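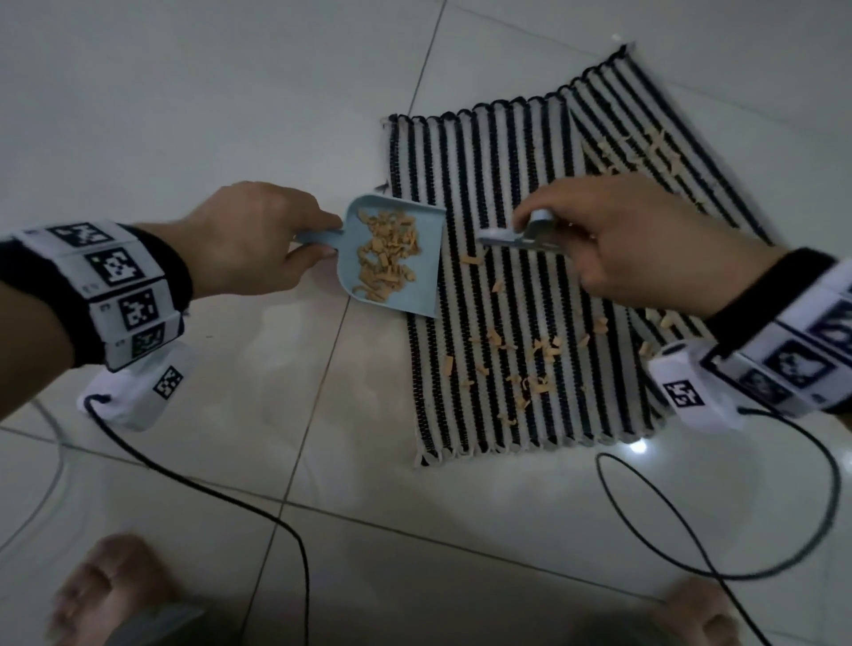
Manipulation Group, Tridholm Robotics Lab

Buy the plain gripper first

Georges Daher

2019-10-21

We spent August comparing two grippers on household chores, and I came out of it with an opinion that several people here don't share. A lab that wants a robot to do housework should buy the cheap two-finger gripper and put the money it saves into recording people.

The Sernmont hand has five fingers and a price to match. The Nernus is a parallel gripper that cost us 880 dollars. Both went on the same Shibata arm, under the same controller, and both were driven by a person. We gave them pouring, wiping and sweeping crumbs off a mat into a dustpan.

Sweeping was the hard one. A ridged mat holds crumbs in its grooves, and the brush has to press down enough to lift them without dragging the mat along. The dustpan has to stay tilted with its front edge against the mat. A person sets both hands to this without thinking. Our operators had trouble with it whichever gripper they used, and the extra fingers made no difference I could see. Once a brush is held firmly, it is held. What went wrong was the angle of the pan and the push of the other hand.

Those are things we can learn from people. With marker bands on both wrists and a camera at the head, we get the path of each hand while it does the job with an ordinary brush and pan. We recorded 165 runs of sweeping this way. The bands are bulky and the cables are a nuisance on the floor, but people still sweep like people.

Emerson Camargo disagrees with me. He says wrist tracking tells you nothing about the fingers, and he is right. Anyone working on buttons, zippers or loose screws should ignore my advice and get the better hand. He also points out that the Nernus pads slip on a thin handle. We glued rubber on ours and it still slips at times.

My complaint is with the order in which labs buy things. The hand gets chosen first, often from a video, and the tasks are picked later to suit it. I would start with the chores and watch where the wrists go. If there is 3,000 dollars left after that, we can talk about fingers.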